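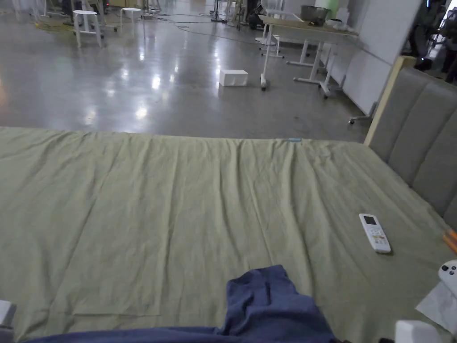 sage green sheet, remote and all

clullel_8 wrote:
OK bed people, I need opinions. I got the sage green sheet on and it's still a mess of wrinkles. Everything I own ends up on the bed too (AC remote, game controller, some crumpled paper or tissue). Do I clear it all off first and then smooth, or smooth around it? I love the color against the gray headboard, I just want it to look like I tried!

vindalemom wrote:
Clear it off, every time. Get a tray from the dollar store and dump the small stuff in there. Then pull from the foot end, not the sides.

Nageli50 wrote:
Disagree on the pulling. I spray mine with water and leave it for 5 minutes, then flatten it with my hands. Pulling just moves the creases over to the other side, at least on my old mattress.

vindalemom wrote:
Spray bottle on a bed?? I'd be sleeping in a swamp lol. Mine comes out fine with a good tug.

selorm_a wrote:
Selorm Agbeko here, long time folder, first time poster. I do the clothes before I touch the bedding. Dark stuff especially, because navy leaves fuzz all over a light green and then you're out there with the lint roller. 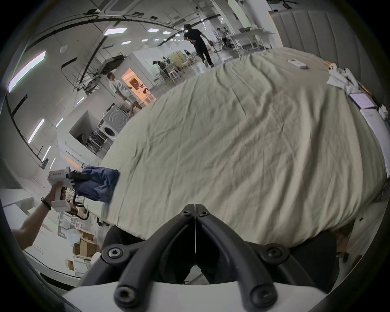 clullel_8 wrote:
Question for Selorm then, do you fold clothes on the bed or at a table?

selorm_a wrote:
On the bed, near a corner, so I can stand up straight and walk each pile right to the dresser. My table is too small for pants anyway.

Nageli50 wrote:
Table for me, my back can't take the bed. Still team spray bottle.

clullel_8 wrote:
Fine, trying the water tonight. If I wake up damp I'm blaming you, Nageli.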